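Stop testing grippers on foam blocks

I've been comparing two hand-held grippers since September, a Grarkus and a Zulov, and I have an opinion that's going to annoy a few people. 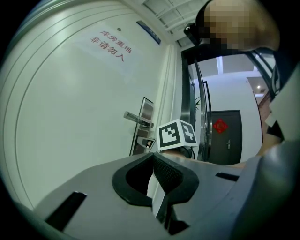 Door handles tell you more than any benchmark table does. I mean it! A foam block forgives everything. A lever handle has a direction it wants to go, a spring pushing back, and a shiny surface that makes soft pads slide right off the end if you come in at a bad angle. I did 50 pulls with each gripper and learned more than I had from almost 700 block pickups.

The Zulov squeezes harder, and on paper it wins. But I liked the Grarkus better on levers — its fingers give a little, so you can be sloppy about where you grab. Craig Yule thinks I'm just used to it (he may be right, I've had it longer), and Achilleas Chatzigeorgiou would take the Zulov for anything with a round knob. Fine. I'd still want to see both of them on a cheap, wobbly lever before I spent any money.

What bugs me is that the spec sheets never mention any of this. Grip force, weight, stroke, done. Give me a page on doors, drawers and stiff little cabinet latches, and I'll read every word of it. Sitompul is next on my list, if they ever ship me one.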